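Akum Opens Its Lunch Counter in Drokness With Tray Service All Day

DROKNESS — I've been writing the news for Akum long enough to know I'm supposed to sound calm in these things, but I'm going to have a hard time with this one. We're opening a lunch counter! It's on Guerra Street, in the old Stovent shoe store, and the doors open in December at 11 a.m. sharp.

If you know us, you know us from the catering side. We've been carrying soup and sandwiches into other people's offices for years, and the question we hear most is where folks can go to eat the same food sitting down. Until now the answer was nowhere (sorry). So we signed a lease, argued over paint for a month, and put in 59 seats, 13 of them along the front window where the light is best.
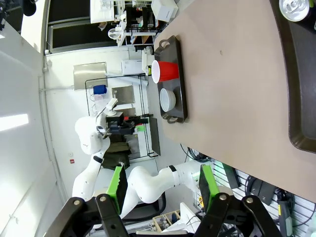
The menu is short on purpose. You'll get two soups a day, a hot sandwich, a cold sandwich, a big salad and whatever pie came out well that morning. The tomato and rice soup from our catering menu is staying exactly as it is — I asked, and I was told not to ask again. We tried out 237 lunches on friends and neighbors this fall, and the comment cards were very clear about wanting more pickles. There will be more pickles.

You order at the counter, pick up your tray and sit wherever you like. Refills on iced tea and coffee are free until we close at 4 p.m., and you're welcome to stay put with a book once the noon rush thins out.
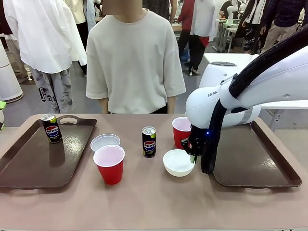 We also kept more of the old shoe store than we'd planned. The long bench by the back wall is the one people sat on to try on boots, and the brass shelf rails now hold up our cookbooks. A few of our regulars have already told me which end of the bench is theirs, so good luck with that.

Catering isn't going anywhere, by the way. Same kitchen crew, same phone line, same delivery area, and office orders still need to be in by 3 p.m. the day before. We've moved the cooking into the bigger kitchen behind the counter, so large orders should be a lot easier on everybody, me included.
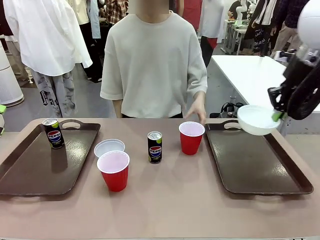 Can I reserve a table for a group?

Groups of eight or more can call ahead and we'll hold the back bench for you, any time after 1:30 p.m. Smaller groups are first come, first served, and the window seats can't be held at all.

The first 458 guests get a punch card with two lunches already punched, good through spring. Ten punches gets you a free lunch, pie included. Come hungry, bring a coworker, and if you're with the press and want a look around before we open, call the catering line and ask for the opening desk.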